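4 Inbetriebnahme der Ladestation Gakura

Dieses Kapitel beschreibt die erste Inbetriebnahme der Ladestation für die Lastenräder der Baureihe Karkov. Die Montage an der Wand muss fertig sein (siehe Kapitel 3). Falls Sie die Station von einem Elektriker montieren lassen haben, fragen Sie ihn bitte nach dem unterschriebenen Messprotokoll und bewahren Sie es zusammen mit dieser Anleitung auf.

4.1 Vor dem ersten Einschalten

VORSICHT: Die Station darf nicht eingeschaltet werden, solange die Abdeckung über dem Klemmraum offen ist. Es besteht Lebensgefahr durch Stromschlag.

1. Prüfen Sie, ob der Sicherungsautomat in Ihrer Verteilung mit 13 A oder höher beschriftet ist. Bei einem kleineren Wert schaltet die Station nicht in den Schnellbetrieb.
2. Prüfen Sie, ob das Ladekabel frei hängt und nirgends geknickt ist.
3. Entfernen Sie die Schutzfolie von der Anzeige.
4. Stellen Sie den Drehschalter an der Unterseite auf die Position 0.

Hinweis: Bei Stationen, die im Werk Prurnberg hergestellt sind, befindet sich der Drehschalter auf der linken Seite. Die Funktion ist gleich.

4.2 Einschalten

1. Schalten Sie den Sicherungsautomaten ein. Die Anzeige leuchtet weiß.
2. Warten Sie, bis die Anzeige das Wort BEREIT zeigt.
3. Drehen Sie den Drehschalter auf die Position 1.
4. Drücken Sie die Taste „Test“. Der eingebaute Schutzschalter muss sofort auslösen, und die Anzeige muss dunkel werden.
5. Drücken Sie die Taste „Reset“. Die Anzeige leuchtet wieder.

Wenn der Schutzschalter im Schritt 4 nicht auslöst, nehmen Sie die Station außer Betrieb und wenden Sie sich an den Kundendienst.

4.3 Ladeleistung einstellen

Die Station kennt zwei Stufen. Die Stufe „Nacht“ lädt mit 300 W, die Stufe „Schnell“ lädt mit 500 W. Im Lieferzustand ist die Stufe „Nacht“ gewählt. Wir empfehlen, diese Stufe für den täglichen Gebrauch zu behalten, denn der Akku wird dabei weniger warm und die Lüfter laufen leiser.

1. Halten Sie die Taste „Stufe“ gedrückt, bis die Anzeige blinkt.
2. Wählen Sie mit kurzem Drücken die gewünschte Stufe.
3. Lassen Sie die Taste los und warten Sie. Die Auswahl wird von selbst gespeichert.

Hinweis: Akkus der Bauart Brabec dürfen nur in der Stufe „Nacht“ geladen werden. Die Bauart steht auf dem Typenschild, neben dem Griff des Akkus.

4.4 Erste Ladung

Der neue Akku wird teilweise geladen geliefert. Die erste Ladung soll ohne Unterbrechung bis zum Ende laufen, damit die Elektronik den Ladestand richtig anzeigen kann.

1. Stellen Sie das Rad auf den Ständer und schalten Sie das Bordgerät aus.
2. Öffnen Sie die Klappe der Ladebuchse am Rahmen.
3. Stecken Sie den Stecker gerade ein, bis er hörbar einrastet. Der Pfeil auf dem Stecker zeigt nach oben.
4. Kontrollieren Sie die Anzeige. Der Balken muss sich von links nach rechts bewegen.
5. Wenn die Anzeige VOLL meldet, ziehen Sie den Stecker am Griff heraus, niemals am Kabel.
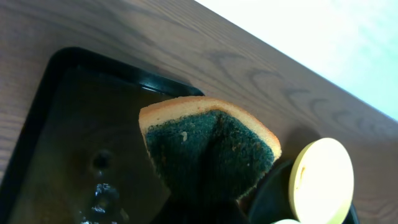

Nach der ersten Ladung kann der angezeigte Ladestand noch um einige Prozent schwanken. Das ist kein Fehler und verschwindet nach mehreren Fahrten.

VORSICHT: Laden Sie keinen Akku, der heruntergefallen ist oder dessen Gehäuse einen Riss hat, auch wenn er äußerlich sonst in Ordnung scheint.

4.5 Zeitsteuerung

Sie können den Beginn der Ladung verschieben, zum Beispiel bei einem günstigeren Nachttarif. Drücken Sie die Taste „Uhr“ und stellen Sie die Anzahl der Stunden ein. Mit der Einstellung 2 beginnt die Ladung zwei Stunden nach dem Einstecken. Nach einem Stromausfall ist die Zeitsteuerung gelöscht und muss neu eingestellt werden.

4.6 Meldungen auf der Anzeige

E1: Stecker nicht eingerastet. Stecker herausziehen und neu einstecken.
E2: Akku zu kalt. Das Rad in einen wärmeren Raum stellen und später wieder versuchen.
E3: Fehler im Netz. Elektriker rufen.

Bei allen anderen Meldungen notieren Sie bitte die Nummer und die Seriennummer der Station. Der Kundendienst ist täglich außer Sonntag erreichbar.

Redaktion der deutschen Ausgabe: Emília Kratochvíl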